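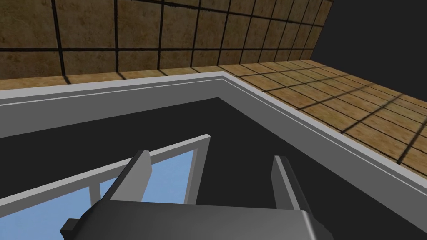
How I check a simulated grasping result before I believe it
13/10/2018

I've been meaning to write this one up for ages, mostly because I keep explaining it by email and I'm lazy. It's the routine I use when a grasping policy gives me a lovely success rate in simulation and I want to know whether I should trust it (or go and have a lie down).

You'll need a trained policy, a simulator that lets you set the random seed, and plenty of disk space. I use Surnari for the rendering and a little set of scripts called Bistari for everything else, but any pair will do.

Step 1. Freeze everything
Copy the policy weights, the scene files and the config into one folder and don't touch them again. I once changed a friction value halfway through a batch and didn't spot it until the plots were done. Never again!

Step 2. Run a proper batch
My last one was 2063 episodes, each up to 60 seconds of simulated time. Save the wrist view for every episode, even the boring ones. Low resolution is fine as long as you can tell where the fingers are.

Step 3. Write your own success test
Don't lean on the reward. Mine says the object has to be clear of the basin rim and still between the fingers when the episode ends. By the reward alone, 1797 episodes counted as wins, and a fair few of those were the gripper wedging a thin part against the side and shoving it upwards. Clever, but I can't call it a grasp.

Step 4. Watch the failures from the wrist
This is the slow bit, so put the kettle on. Flat, framed things are where I learn the most: one finger crosses in front of the panel, the gap between the fingers looks generous, and you have to work out which bar the policy is heading for. Pause just before the fingers close and write down your guess, then let it play.

Step 5. Change the background only
Swap the wall and floor tiles for plain grey, keep the same seeds and run the lot again. If the score drops a lot, your policy has been reading the grout lines. My first Montes policy did exactly this and I sulked for a week.

Step 6. Repeat with 2 more seeds for training
Yes, it takes forever. Do it anyway, and report all the scores, including the ugly one.

The scripts are in the Vutstead folder on my downloads page. If the seed option throws an error, delete the cache and start it again, that usually sorts it.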